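Section 8: Setting Up Your Kitchen Profile in Stelo

If you've made it this far, you already have Stelo installed and your household account made, so the boring part is over. Now we get to the part I like best – telling the planner what kind of kitchen you cook in, so it stops suggesting a three-pot dinner on a night when you have one free burner. I rewrote this section on June 11, 2017, for version 368, and if you're on an older build a few of the menu names won't match what I've typed here. Update first if you can. It's free and it takes a minute or two.

Before you start

Have a tape measure handy, plus your pantry list if you keep one. You don't need to be standing in the kitchen, but I always end up walking back and forth when I do it from the couch, so learn from me.

Making the profile

1. Open Stelo and tap the menu in the top left corner. Choose Household, then Kitchens.

2. Tap Add Kitchen and give it a name. Mine is called Joseph, after the street I live on, and my parents' place is in there as Lake. You can have as many as you like! Just don't use the same name twice or your grocery lists will get tangled up.

3. Enter your zip code. Stelo uses it for store hours and for the altitude setting, so bakers in the mountains should double-check the number it fills in.

4. Pick your stove type. If you have a gas top and an electric oven, choose Mixed and fill in both boxes.

5. Enter the number of burners. Only count the ones that work. (I had a dead back left burner for most of a year and the planner kept giving it a pot of rice.)

6. Tap Save Basics. You'll see a green bar across the top when it goes through.

Note: If the green bar doesn't show up, you're probably offline. Leave the page open and tap Save Basics again once you have a signal. Closing the page wipes what you typed.

Adding your counters

Stelo wants to know how much clear counter you have, and what it's made of. The length matters for the planner, which won't schedule rolled dough on a strip of counter the size of a placemat. The material matters for the care reminders, and those are what I'd miss the most if they went away.

7. Go to Surfaces and tap New. Measure only the stretch you can really use, so skip the part under the coffee maker and the dish rack.

8. Choose a material from the list. If you're not sure, pick Other for now and come back to it. For stone, there's a second list with marble, granite, quartzite and soapstone. 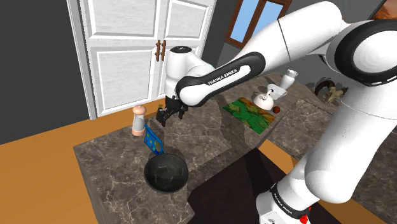

Image: Cindska

9. Marble people, you get one extra question, and it asks whether the surface is polished or honed. Check the paperwork if you still have it. Otherwise run a fingertip over a clean spot near the edge – polished feels slick like glass, honed feels more like a smooth river rock.

10. Set your sealing reminder. I have mine at every six months. The app starts you off at twelve, and your installer may have told you something else, in which case go with the installer.

Caution: Lemon juice, vinegar, wine and tomato sauce will etch marble, sealed or not. Wipe up spills right away with a soft damp cloth and plain dish soap. Don't use the spray cleaners meant for bathroom tile. I did this once and I can still find the spot.

Caution: Trivets under hot pans, please. The reminder for this is turned off to begin with, and you can switch it on under Surfaces, then Alerts.

Linking the Tasarum scale

You can skip this if you weigh things on a regular kitchen scale or don't weigh them at all. If you have the Tasarum, put fresh batteries in before you pair it. Weak ones are behind most of the pairing emails I get.

11. Set the scale on a flat, level part of the counter and press the power button. Wait for the zero.

12. In Stelo, go to Devices and tap Find Scale. When it asks for a code, type 3446.

13. Put something on the scale that you know the weight of. An unopened bag of sugar is fine. If the screen and the app agree, tap Done. If they don't, tap Reset and start over from step 11.

Note: Error 1215 means the scale is paired to a different phone. Open Stelo on that phone, remove the scale under Devices, and try again on yours.

Changing things later

Nothing you've set here is locked in. Tap the kitchen's name, then the little pencil, and change whatever you want. Your saved recipes stay put. Your meal plan for the current week stays too, but next week's gets rebuilt from scratch, so if you've already shopped for it, wait until the week is over before you go changing burners or counter lengths.

To remove a kitchen, swipe left on its name and tap Delete. There's no undo for this one.

Section 9 covers pantry lists and expiration dates.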